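The bin theory of housekeeping

19 Mar 2025

I own too many containers. I know this because last August I bought a container to keep the containers in, and it was too small.

The trouble started with the hall closet. It had been filling up for years with the sort of thing a household produces when left alone: single gloves, chargers for phones that have gone to their reward, a bag of other bags. I read an article saying that every drawer and shelf should have one empty bin on it at all times, as a sort of landing strip. You put the homeless stuff in the bin, and at the end of the month you deal with the bin. I was deeply moved by this and bought 11 bins.

All 11 were full by the weekend. None of them was dealt with at the end of the month.

So this year I've cut back to one blue plastic bin, open on top, no lid. I've had bins with lids. A lid is a promise to look later.

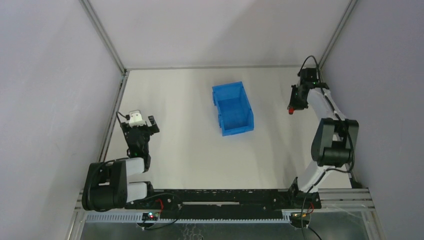

The first rule is that it has to start the day empty. I got this from my aunt in Bosau, who ran a guesthouse and would not go to bed with anything left in a basket. She also ironed dish towels, so I take her advice in small doses.

The second rule is that it has to be ugly enough to bother me. My previous favorite was a woven thing from Flivia, the Flinano model, in a color they called oat. It looked so nice on the shelf that I stopped seeing what was in it. What was in it, when I finally tipped it out, was 30 dead batteries and a gravy packet. Nobody could mistake a plain blue bin for decor. When there's junk in it, it looks like a bin with junk in it, and I get annoyed and put the junk away.

The third rule is no dividers. I've tried dividers. They come in a pack from Bartoš and you spend a whole evening clicking them together, after which nothing you own fits any of the little squares.

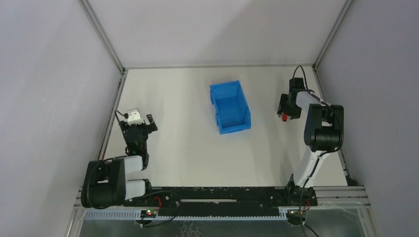
The blue bin, empty, with plenty of white space around it.

I'm now a few weeks in. The closet door closes, which it hadn't done since we moved here, and I've found the good scissors twice. I have also caught myself in the store aisle holding a second bin, same shape, on sale, and thinking about the bathroom cabinet.

I put it back. Then I went around the aisle again and bought a smaller one.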